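Sim gripper closes on can, then what? (garage arm build)

trernberg_40
Been at this 12 evenings. Want the grasp sorted in sim before I bolt anything down in the garage. Script is 422 lines and a mess, sorry. Fingers go either side of the can, then I never know what force to ask for.
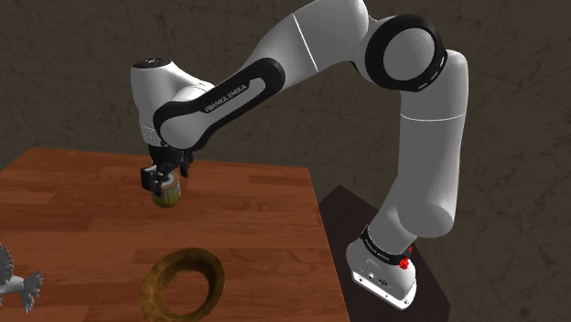 Trernberg, 25 January 2018

Current setup. Franka model on its own dark platform, next to the table. Can is the target, ring thing and the bird are just clutter for now.

nornar
Lower half of the can is sticking out. Go deeper before you close.

Irfan Sembiring
Disagree. Go deeper and you hit the table as soon as your height is off a bit. Id leave it and fix the friction first, defaults are usualy junk.

nornar
Friction wont save a bad grip. Tried that on the Rondonuwu build, wasted most of March.

trernberg_40
ok will try both. Friction first, its one line

Irfan Sembiring
Post the contact settings too. And move the bird back in later, don't tune with clutter

nornar
still say deeper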